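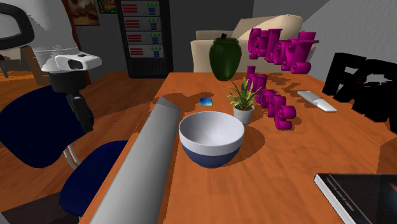 The bowl, with the plant behind it.

June
by Carla Yammine
Home | Recipes | Garden | About

My grandmother never measured anything for her lentil soup, and when I asked how much cumin she'd only say "until it smells like lunch." I've been trying to write it down properly for my niece Leen, who wants it for her first apartment.
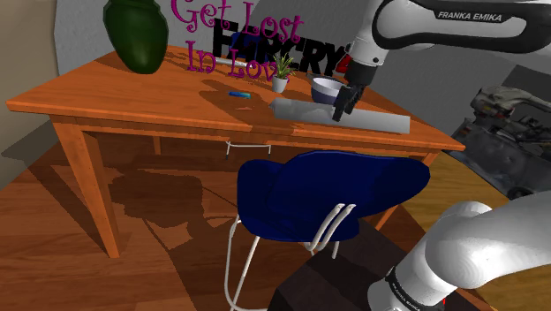

So far I've settled on 2 cups of red lentils and a big onion cooked very slowly – slower than you think, please! – and then lemon at the end, more than seems polite.

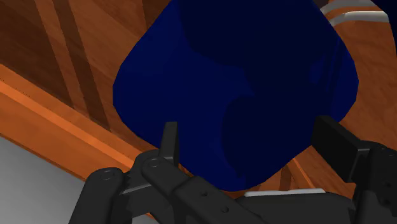

PADOW, June – Leen called this morning to say hers came out too thick. I told her to add hot water and keep stirring, and we talked right through until it was time to eat.

Recent posts
Bread with Yara
Freezing parsley
A pot of beans for 15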